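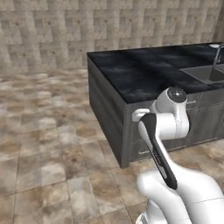

Regrouting a tiled kitchen wall is one of my favorite weekend jobs, and if you've never tried it, you are in for a treat! I did mine in July, on the old place in Vevatdale, and I still grin every time I fill the kettle. Pick your grout color before you buy anything else, and hold the sample card up next to both the tile and the counter. Pale beige tile behind a dark gray counter is a lovely pairing to work with, and I'd go for a warm sand grout there, a shade or so deeper than the tile. Bright white can look a bit chilly against beige, and charcoal turns every joint into a stripe (great if you love a grid, a lot if you don't).

What you need

A grout saw or an oscillating tool with a grout blade, a vacuum with a brush end, a rubber float, two buckets, a big sponge, masking tape, and a bag of grout. I used Akande fine wall grout and had plenty left over. Check the width of your joints first – narrow ones usually want unsanded grout, and the bag will tell you the range.

Taking out the old grout

Tape along the counter and lay down an old sheet. Start in a corner where a slip won't show. Run the blade down the middle of the joint with light pressure and let it do the work. You want to go down to at least half the depth of the tile. It's dusty, so wear a mask and goggles, and vacuum as you go.

Leave the joint where the wall meets the counter empty. That one gets silicone later, as grout cracks there.

Mixing and spreading

Add powder to water a little at a time until it looks like thick peanut butter. Let it sit for 9 minutes, then stir again. Work in small patches, pushing the float across the joints at a slant so the grout packs right in, then scrape off the extra with the float held nearly upright.

Wiping down

This is the fun part! Once the grout feels firm to a fingertip, wipe with a sponge that's barely damp, in slow circles, rinsing often. A cloudy film will show up as it dries. Buff it off with a dry cloth the same evening.

Give it a full day before you run the silicone, and check the bag for when it's safe to seal.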